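# Bringing a robot arm onto your prep counter: a how-to for the people who work there

If your kitchen or canteen is getting an arm this year, somebody has probably handed you a binder and a login and wished you luck. I was handed both at Kristiansen, where we put out 272 lunches on a normal day, and I'd have traded them happily for a few pages written by somebody who wore an apron. So here are my few pages. They cover the weeks before the arm arrives, the first days with it, and how to share out the work afterward, and they lean heavily on what Sanne Postma and I got wrong the first time.

I should say what our arm does, so you can judge how much of this fits your place. It handles cups and small containers. It picks them up, turns them the right way, and sets them at the filling station. We still cook, taste, plate, talk to people and wipe down. If yours is going to chop or fry, please find someone who has lived with one of those, as I haven't.

## Before you start

You'll want these on hand:

- the list of every cup, tub and bowl you use in a normal week, including the odd ones
- one of each, clean, in a box with a lid
- a roll of bright tape for the floor and counter
- a notebook that stays at the station (paper, on a string if your pens wander like ours)
- an hour with the people on every shift, paid, before anything is plugged in

That last item is the one I would fight for. We had our meeting in the afternoon, after the lunch crew had gone home, and you can guess how that went over the next morning. Hold it twice if you have to. Bring something to eat.

## Step 1: Write down the job as it's done now

Stand next to whoever sets out the cups and write what their hands do, in plain words. Don't tidy it up. When I did this with Sanne, I learned that she checks each cup for cracks by running her thumb along the rim, and she had never mentioned it because she didn't think of it as part of the job. It wasn't in the Kenero planning sheet either. We had to decide who would do the checking once the arm took over the setting out, and it's still her, at the start of the shift, with the stacks in front of her.

You will find two or three of these hidden jobs. Give each one a name and a person.

## Step 2: Talk about hours early

People will be wondering about their hours whether you bring it up or not. Ask your manager for an answer in writing, and read it aloud in the meeting. Ours said that nobody's hours would be cut before the next July, and that any change after that would be talked over with us first. It was a short answer and some of us wanted a longer one, but at least it was on the wall where we could point at it.

Ask about pay, too. Looking after an arm is work. If one of you is going to learn to restart it, clean it and log its trouble, that belongs in the job description, and I'd settle it before the training and not after, when you already know how and everyone has gotten used to you doing it for nothing.

## Step 3: Rehearse in the simulator

Most suppliers will let you try your own kitchen in simulation first. Ours is called Flestell, and it came with the Jirkora package. You give it your counter measurements and your cup shapes, and you watch the arm try the job on a screen over and over, with no broken crockery. Do this with the crew in the room. It's tempting to leave it to the installer, and the installer will be perfectly pleasant about taking it off your hands, but the installer doesn't know that the bread delivery comes through that corner at ten past six.

1. Load your cup shapes one at a time, starting with the one you use most.
2. Run each shape 40 times before you change anything.
3. Switch to the view from the gripper. The wide view is nicer to look at, but the close one tells you more about the grip.
4. Stop whenever someone says "hang on." Write down what they noticed, even if it seems small.
5. Change one setting, then run the same shape again.

Our tapered cups were the troublesome ones. A cup that is wider at one end wants to slide toward the narrow end when it's squeezed, and a person corrects for that without thinking. Åsmund Engebretsen, who came out from the supplier to help us set up, suggested trying the grip closer to the mouth of the cup, and then a little farther back, and comparing the two. It took us 177 runs to settle on something we liked. I'd put aside two mornings for it if you can get them.
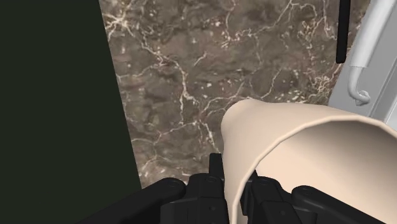 Keep the notebook open through all of this, and write in it the way you talk. Our first pages say things like "don't like how it comes around here" and "too close to where Sanne stands." Those notes turned out far more useful to Åsmund than the form with the boxes, and he copied several of them straight into his own list before he went home.

## Step 4: Mark the floor and the counter

Tape the arm's full reach, plus a hand's width. Do it before the arm arrives and work with the tape down for a week, so that your feet learn it. We moved the ladle rack and the towel hook in that week, and grumbled a good deal, and then forgot they had ever been anywhere else.

Agree on where people stand when the arm is running and who may press stop. At our place anybody may press stop, for any reason, and they don't have to explain themselves until the counter is calm again. Please do it this way. A new person who is shy about the button is a worry for everyone.

## Step 5: Start slow and start small

On the first real day, give the arm one kind of cup and no more than 100 of them. Set it at the slowest speed. Have somebody beside it whose only task is to watch, and swap that person every half hour, because watching is tiring in a way that carrying isn't.

Leave the old setup in place, too. We kept the hand station ready for about a month, and used it more than I'd expected, mostly when a rush came early.

## Step 6: Share out what's left

This is the part I had thought least about. Setting out cups is dull, but it was also a sit-down job, and the people with sore knees were glad of it. When the arm took it, the sit-down job went away. We ended up moving the fruit cutting to the low table and passing that around, and I wish we'd planned it from the start.

So make a list of the light jobs and the heavy jobs after the change, and see who ends up with which. Then ask them. Sanne wanted more time at the serving window, and she got it. Another of us wanted nothing to do with the window and asked for the arm's morning cleaning, and does it beautifully.

## Keeping it going

Read the notebook together every couple of weeks, over coffee, with whoever orders the supplies in the room. If a new cup is coming in, take one to the simulator before you buy the whole pallet. And when someone joins the crew, teach them the hand station first and the arm second. It takes a morning longer, and on the day the arm is down for service they'll know where everything goes.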